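Guided Tours Should Publish Their Walking Time

By Yufang Luo

Visitors who book a guided tour of a historic district are generally told three things: the price, the meeting point and the total duration. They are seldom told how long they will be on their feet. This omission deserves correction, and the operators of Argate are well placed to lead.

The matter is one of fair dealing. A tour advertised as lasting three hours may include forty minutes on a coach, or it may include none. The Trornance walking route, for example, climbs 318 steps between the lower quay and the Beaudoin chapel. The figure appears in the guide's training notes. It does not appear on the booking page.
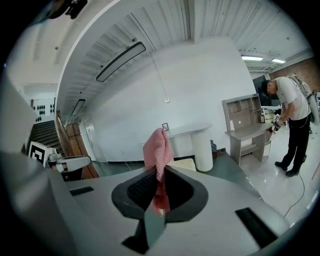
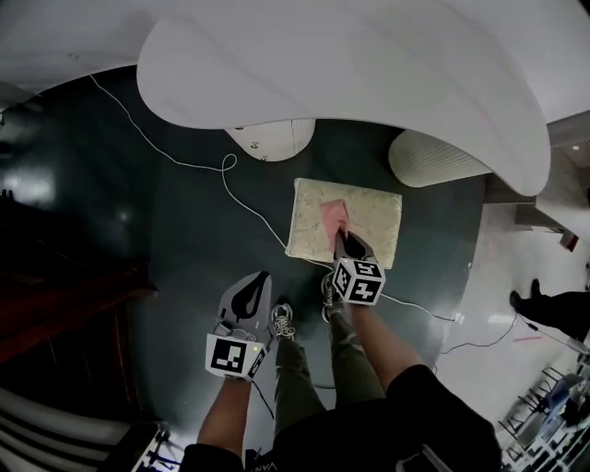 Operators have objected that walking time varies with the group, and that any published figure would invite complaints. The objection has some merit, but it is not sufficient. Ground surface matters as much as distance, and it does not vary with the group at all. An indoor stop with a glossy floor, such as the dark green one seen here, asks something different of a visitor with a cane than the cobbles outside the Pillon market do. A single line on the booking page could state both the surface and the time spent on it.

Larger companies already collect this information for insurance purposes. For a smaller firm, one guide with a watch could gather it in a morning. The cost is slight when set against refunds to guests who leave a tour halfway, as they regularly do in August, when the upper streets offer little shade.

The tourism office should therefore make disclosure of walking time a condition of listing in its summer directory. A grace period of one season would be reasonable. Operators carrying fewer than 1,000 guests a year might be permitted to give a simple estimate until they have measured their routes.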